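How to Retire an Old Office Computer Without Losing Anything

By Hanna Michalski
April
56 shares | 14 comments

Most small offices have at least one computer that stopped being useful a while ago and is still sitting under a desk. It stays there for two reasons. Somebody thinks there might be a file on it, and getting rid of it properly sounds like a full day of work. It takes an afternoon if you do the steps in order. I wrote this up after we cleared out the back office at Neveck, and it should work for any place with fewer than twenty machines.

You will need an external drive with enough free space, a screwdriver, a marker, a few padded envelopes and a way to keep a list. A spreadsheet is fine. So is a notebook.

Step 1. Find out what the machine was for

Before you turn anything on, ask. Send one message to everyone who might have used the computer and give them a deadline. Ours read: "The tower by the copier is going out at the end of the month. If you need anything from it, tell me what and where." Two people answered. Roman Żak wanted his old invoices, and Siwan Bellis remembered that the label printer had once been run from it.

The label printer answer mattered more than the invoices. Old machines often do one small job that is easy to forget. Check for:

- shared printers or scanners
- a scheduled backup
- the only installed copy of some program
- a shared folder that other computers point to

If you are not sure, unplug the network cable and leave the machine off for a week. If something stops working, you will hear about it.

Step 2. Write down licenses and accounts

Turn the computer on and list every paid program. For each one, find out whether the license can be moved. Some programs have to be signed out or deactivated on the old machine before they will run on a new one, and this is much harder after the drive is gone. Look under Help or Account in each program's menu.

Sign out of the web browser as well. Before you do, check whether it has saved passwords that exist nowhere else. Move those to whatever password manager your office uses. We found the login for our Skedville booking page this way, saved by a person who left before I started.

Step 3. Copy the files

Copy whole user folders. Do not try to sort as you go. Sorting on the old machine is slow and you will make bad decisions when you are tired of it.

The places to check are Documents, Desktop, Downloads, Pictures, and the top level of the main drive, where people sometimes make their own folders. Mail programs may keep their archives in a hidden folder, so turn on the display of hidden files first.

When the copy is finished, compare the number of files in the source and in the copy. Right-click each folder and open Properties. Our first pass showed 3654 files on the computer and 3000 on the external drive. The copy had stopped at a file name that was too long, and the window with the error was behind another window. We shortened the name and ran it again.

Then open a few files from the copy, on a different computer. Pick different kinds: a document, a spreadsheet, a photo, a mail archive.

Step 4. Open the case

Shut the computer down, unplug the power cord, and hold the power button for several seconds. Lay the tower on its side on a steady surface at a comfortable height. Take off the side panel. On most towers it is held by two screws at the back or by a latch.
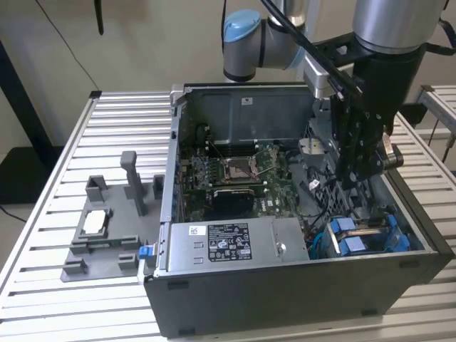

A tower on its side with the side panel off.

Touch bare metal on the case before you reach in. If there is a lot of dust, take the machine outside or open a window first. Put the screws in a cup or an envelope and write on it where they came from.

Open the case even if you plan to send the whole computer away. You want to know how many drives are inside. Office machines sometimes get a second drive added, and a second drive may not show up in the file window if it was never given a letter.

Step 5. Take out the drives

Disconnect the data cable and the power cable from each drive. Pull on the plugs, not on the wires. Some drives are screwed into a bay. Others sit in a plastic carrier that slides out once you squeeze or lift the tab. If a carrier sticks, look for a cable that is still attached before you pull harder.
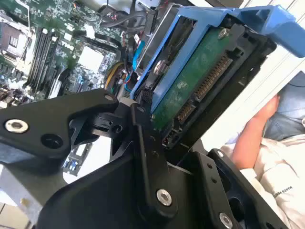
Hard drive in a blue carrier.

Label each drive right away. Use the marker on a piece of tape and write the name of the computer, the person or desk it belonged to, and the month. Add the last digits of the serial number to your list. One of ours ends in 1505, and that is how I tell it from the identical drive next to it.

Step 6. Decide what happens to the drives

You have three choices.

Keep the drive. Put it in a padded envelope and store it somewhere dry and locked. This makes sense if you want a fallback for a year. Write the date when it can be destroyed on the envelope, or it will stay forever.

Erase it. Deleting files or doing a quick format is not enough. Use a tool that overwrites the entire drive. For solid state drives, use the secure erase function from the drive maker. A large drive can take all night.

Destroy it. If the drive held customer records or payroll, this is what I would do. Many recycling firms will shred drives and give you a certificate. Ask for the certificate before you hand the drives over, and check that it lists serial numbers.

Step 7. Look for parts worth keeping

Be strict here. Memory is worth keeping only if another computer in the office takes the same kind. Power cords and video cables are useful, up to a point. Sound cards, old modems and fans are not.

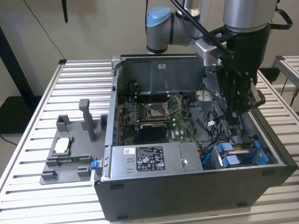 Memory slots are to the left of the processor socket on this board.

Tell the recycler if you have removed anything. Some places take incomplete computers for free and some charge for them. Liette Zacharias in our front office called three places and got three different answers.

Step 8. Finish the paperwork

Remove the computer from your inventory, your insurance list if you have one, and any service contract. If you pay per device for antivirus or remote support, cancel that seat. We had been paying for two machines that had not been turned on since before the move.

File the list of drives, the recycler's receipt and any certificates together. Keep them as long as you keep your tax records.

If you have several computers to do, finish one completely before you start on the next. Mixed-up drives are the most common problem, and it takes longer to sort them out than to do the rest of the work.

56 shares | 14 comments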